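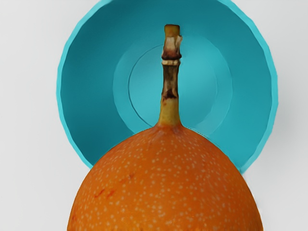

Fruit and bowl task, simulated view. Speckled orange fruit with long stem, turquoise bowl behind.

Lovdale Pick Cell – open day demonstration

The Lovdale is a bench-top picking cell for soft and irregular produce. It is supplied by Kultance with its own simulator, and both can be seen at the open day in October. Doors open at 9.30 and the first run starts at 10.00.

What is shown

The demonstration has two parts. In the first, the fruit and bowl task is run in the simulator on a bench screen. Bastian Mühlbauer sets the start positions and changes them between runs on request. In the second, the same task file is loaded on the cell and run with real fruit. Visitors may bring their own produce, provided each piece weighs no more than the rated load.

The stem is modelled as part of the fruit and counts as an obstacle when the approach path is planned. A path that touches it is marked as a fail, even if the fruit ends up in the bowl. Skin markings can be switched to plain colour for comparison.

Simulator

Object library: 2,752 models, fruit and vegetables only
Runs per batch: up to 1,000
Task files: shared with the cell, no conversion needed
Bowls and trays: editable size and colour
Export: run log, stills, joint positions

Cell

Supply: 24 V DC, mains adaptor included
Weight: 54 kg without stand
Rated load: 0.8 kg
Controller: Anen, fitted in the base
Stand: sold separately

The stand must be bolted down before the cell is powered. Older Anen controllers need a firmware update to read current task files. Bring the controller to the bench before noon and it will be updated the same day.

Questions on the day

Path planning and task files: So-ying Hsu
Installation and electrical: Crescencio Calvo
Orders and lead times: King-fai Au

A short talk on moving tasks from the simulator to the cell is given by Ming-te Tseng at 14.00. Seats are limited and are not reserved. The talk covers lighting, stem contact and bowl placement. It does not cover conveyor work – that is handled by the larger Lu cell, which will be on the floor but not running.

Entry is free. Please register in advance if you want time on the cell with your own produce. Slots last 20 minutes and include one saved run log.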